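Sokar 手持夹爪数据处理软件使用两个月的评测

用的版本是 2 月更新之后的那一版,装在一台普通的 Linux 工作站上,显卡是上一代的中端型号。我们组做桌面操作的模仿学习,数据全部来自手持夹爪,腕部一路鱼眼视频加惯性数据。之前的处理流程是自己写的脚本,SLAM、时间对齐、开合宽度估计各一套,换个人就跑不起来。去年底决定买现成的,比较过 Utura 和 Sokar,最后选了后者,主要是它能离线运行,数据不用传出去。

先说它管哪些事。Sokar 把原始录像变成可以训练的片段,中间分四步:建图和轨迹恢复、手指检测和开合宽度、片段切分、导出。另外带一个回放工具和一个简单的策略评估模块。它不管训练,也不管真机部署,部署那边只提供一个轨迹转换的接口。

安装

安装包是一个容器镜像加一个命令行客户端。文档写得够用,照着做半天可以跑通自带的样例。有两处要注意:一是镜像默认把中间结果写在系统盘,跑几批数据就满了,要在配置里改 cache_root;二是驱动版本低了它不报错,会悄悄退回 CPU,速度差很多。我是看到一段视频跑了一个下午才发现的。希望下一版至少在日志里打一行警告。

许可证按机器绑定,换主板要发邮件重新激活,回复需要一两天。

建图和轨迹恢复

这部分是它做得最好的。流程是先录一段场景扫描建图,之后每条示范都在这张图里重定位。我们用 178 条示范测过,内容是在桌上整理小零件和文具,同一批数据旧脚本丢了 49 条,Sokar 只丢了 2 条。丢的两条都是手腕转得太快,画面糊了。

木纹桌面对它来说不难,纹理够多。难的是白色台面和反光的不锈钢台面,这两种我们都试过,白台面必须在四周摆些东西才能稳定。官方论坛里有人建议贴标签板,我们贴过一段时间,后来换成随便放几件杂物,效果差不多。

尺度恢复依赖惯性数据,录制开头要有几秒幅度比较大的晃动。新来的同学经常忘,结果整条轨迹的尺度偏小。软件有一个尺度置信度的字段,但界面上不显示,要自己去 json 里看。我写了个小脚本,低于阈值的直接挑出来人工检查。

手指检测和开合宽度

这一步是我们用得最久、改得最多的地方。默认做法是用分割模型找出左右两个指尖,再根据标定表把像素距离换算成开合宽度。标定很简单,空夹爪从全开到全合慢慢走几遍,软件自己拟合。

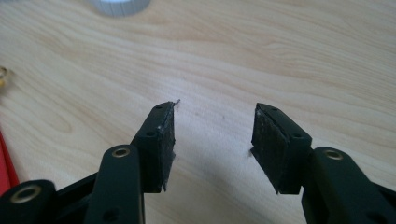
标定完以后,空载时的宽度曲线很平滑,静止段的抖动比旧脚本小。问题出在夹着东西的时候。指尖被物体遮住一部分,分割结果会往里缩,宽度读数偏小,曲线上出现一个台阶。夹黑色物体最明显,指尖也是黑的,边界分不清。

处理办法有两个。一个是打开配置里的 temporal_prior,让它参考前后帧,台阶会被抹平一些,代价是快速闭合的瞬间有滞后。另一个是用自己的数据微调分割模型,软件提供了标注工具和微调脚本。我们标了 61 帧,大部分挑的是遮挡和暗光的画面,微调后黑色物体的情况好了很多。标注工具本身一般,没有撤销键,标错一笔只能整帧重来。

指尖垫片的状态也有影响。海绵或橡胶垫用久了表面会变毛,边缘不再整齐,分割模型有时把毛边算进去,有时不算,读数就在两个值之间跳。换垫片之后一定要重新标定,文档里没有写这一条。我的习惯是每批录制开始前标定一次,几分钟的事。

另外,它假设左右两指对称运动。夹爪的连杆如果有间隙,两边会差一点,软件取平均值,不会告诉你差了多少。想看两边各自的位置,要在导出选项里勾选 raw_finger_pose。

片段切分

自动切分按宽度变化和末端速度来判断,抓取和放置的边界大部分是对的。连续操作的长任务会切得太碎,比如把几件东西依次推到一起,中间没有明显的开合,它就按停顿来切,停顿又因人而异。最小片段长度可以调,调大以后短动作又被吞掉。我们最后是自动切一遍,人工过一遍。

人工过的界面还可以,左右键逐帧,空格标记,比我们以前在播放器里记时间戳快得多。多人同时编辑同一个数据集会互相覆盖,没有锁,也没有提示。我们吃过一次亏,之后按文件夹分人。

回放和检查

回放工具能把轨迹、宽度曲线和视频放在一起拖动,查问题时很有用。策略训练出来动作奇怪,先回来看数据,多半能找到原因。有一次策略总是在接近物体时提前闭合,查下来是视频和惯性数据的时间偏移设错了,Sokar 自动估计的偏移在那批数据上差了几帧。手动改了偏移,重新导出,训练后就正常了。自动估计这个功能我现在只当参考,每批都看一下曲线。

评估模块基本没用上。它只算离线的动作误差,跟真机成功率关系不大。

导出和接口

导出支持 zarr 和 hdf5 两种,字段名可以自定义。大数据集导出到机械硬盘非常慢,建议先写固态再搬。Python 接口比较干净,类型标注齐全,我们把整个流程接进了自己的任务队列,没遇到大问题。

轨迹转换接口负责把示范坐标系转到机器人基座。它只做几何变换,不检查关节限位和奇异点,可达性过滤需要自己接规划器。我们接的是 Vieira,配合得还行,单位和四元数顺序要自己对一遍,两边的约定不一样。

技术支持

发过几次工单,主要是一位叫 Hélène Robichaud 的工程师在回,回答具体,会要数据去复现。宽度跳变那个问题她承认是已知的,说后面会加垫片磨损的处理,没有给时间。中文文档落后英文文档一个版本,参数名有几处对不上,以英文为准。

和 Utura 的比较

Utura 试用过两周。它的界面更好看,多人协作做得好,片段切分也略强一些。但是必须联网上传,宽度估计不开放微调,遮挡的问题只能等它更新。数据可以上云、团队又比较大的,可以优先看 Utura。

打分

轨迹恢复:五分里给五分。
开合宽度:三分,微调后四分。
切分和标注工具:三分。
回放:四分。
文档:三分。
价格:偏贵,学术许可可以接受,商业许可按机器收费,多台机器要提前谈。

续费的话我会续一年。需要离线处理、组里又有人愿意动手微调的,可以买。买之前先要一个试用许可,拿自己最难的一批数据跑,重点看夹着深色物体时的宽度曲线,样例数据里没有这种情况。

补充:有人问能不能在 Drirarport 那套采集手柄上用。我手上没有,问过支持,答复是视频格式可以读,惯性数据要自己写转换。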